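Residence Diary, Clorbridge Hall
Entry for November, kept by the Warden

The boiler was relit at 5 in the morning and the east corridor was warm by breakfast. Mr. Costello reports that the valve on the upper landing still sticks and has asked that residents leave it alone. A notice to that effect has been placed beside the stairs.

The principal business of the day was the annual review of household linen, held in the dining room after the tables had been cleared. Ms. Saliba presented the inventory. The Hall holds 173 bath towels on its books, of which 168 were found on the shelves or in residents' rooms. The remaining five are entered as missing. Three of these were last signed out to the guest wing in the summer, and the Warden has written to the guests concerned. The letters are polite and do not mention payment.

It was agreed that the older white stock should be withdrawn by the end of the winter. Much of it has gone thin in the middle and the hems are no longer worth mending. Mr. Magsi spoke in favor of keeping the terry weave in its replacement. He noted that the flat-woven towels tried in the north rooms dried quickly on the rail but were disliked by nearly everyone who used them. The Warden shares this view and has asked that it be recorded.

On the matter of color, the tan was preferred to the gray. It is held to be a warmer shade for the bathrooms on the north side, where the light is poor until noon.

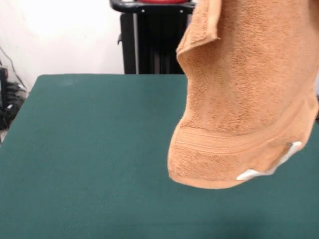 Terry towel in tan, November review.

Mr. Honkanen raised the question of laundering. The present contract with Sondo runs until spring, and the service has been punctual, though bundles have twice come back with another establishment's pillowcases among them. A second quotation has been received from Jaltent. It is lower, but collection would be made only once in the week, and the linen room does not have the shelf space to carry us through. The Warden proposed that the Sondo contract continue and that the pillowcases be returned with the next collection. There were no objections.

Some discussion followed on the use of fabric softener. Ms. Saliba is firmly against it and would like the residents' laundry room to carry a card saying so. Mr. Akl thought a card would be ignored, as the one concerning lint has been. Both cards will go up, in larger type.

The meeting then turned to folding. The Hall has folded its bath towels in thirds since the present linen room was fitted, and the shelves were cut to suit. New staff have been folding in half, with the result that the stacks lean and the lower doors will not close. Mr. Akl will go over the correct method with the morning staff before the end of the month. Hand towels may continue to be folded in half.
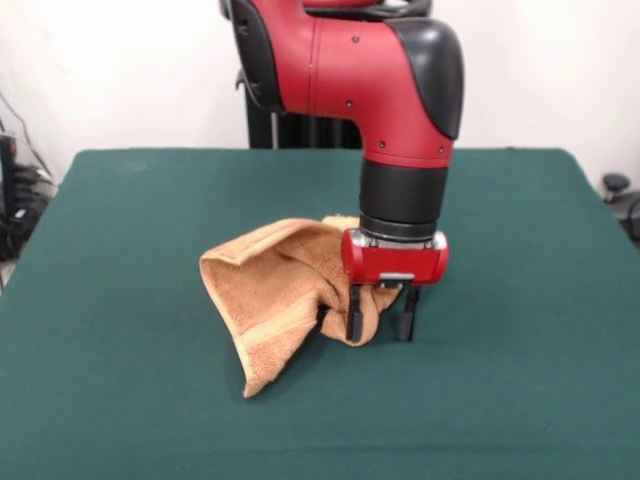

Tan terry toweling on the green tablecloth.

Tea was taken at four. Mrs. Shboul sent over a seed cake from the lodge, with her apologies for missing the review. Her knee is improving and she hopes to walk as far as the chapel by the weekend.

In the afternoon post there was a letter from the diocesan office regarding the use of the hall for the choir's winter rehearsals. The Warden has replied that the choir is welcome, provided that the piano is not moved again without notice. Mr. Costello is to measure the side door in case a wider stage is wanted.

Two items are carried forward. The lamp outside the bicycle shed has failed and a replacement bulb is on order. The question of lockers in the boot room was deferred, as Mr. Honkanen had left his drawings at home.

The evening was quiet, with steady rain after supper. The gutter above the library held, although the bucket was put out in any case. Mr. Magsi read aloud to the residents in the small sitting room and was asked to continue tomorrow from the same chapter. Doors were locked at the usual hour and the linen room key was returned to its hook.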